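### 5.3 Cable Snags During Two-Arm Trials

Of the 134 trials run on the Lill cell, 36 ended in a protective stop. We reviewed the joint logs for each stop and found that most showed a slow rise in wrist torque before the limit was reached - a pattern that does not fit a collision between the arms. The remaining stops were traced to the gripper closing on two layers of cloth at once.

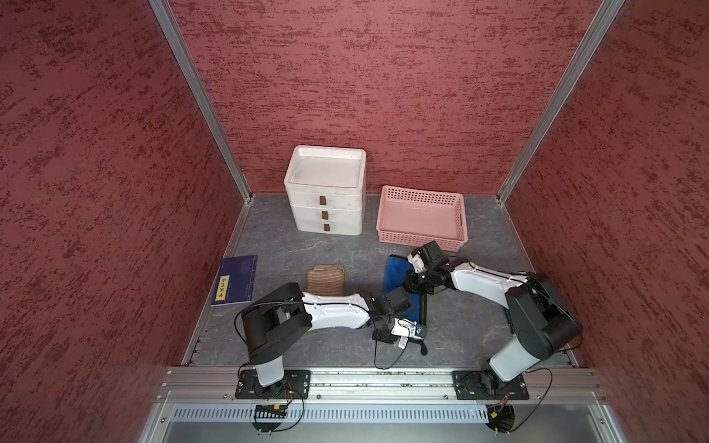
**Figure 4.** The two-arm cell with drawer unit, basket, book and cloth items. A cable runs along each arm.

The slow rise was reproduced by moving one arm through its full reach with the gripper empty. At long reach the slack in the wrist cable was used up, and the controller read the added load as contact. Stops of this type left the arm holding its position under load, and operators were told to cut power before reaching into the cell.

The cables were then rerouted by U. Kivi and A. Ķēniņš, with a longer loop at the shoulder, and the torque limit was left unchanged. A further 78 trials were run with the same task list. Four ended in a protective stop, all of them during cloth handling. The double-layer grasp fault remains open and is discussed in Section 6.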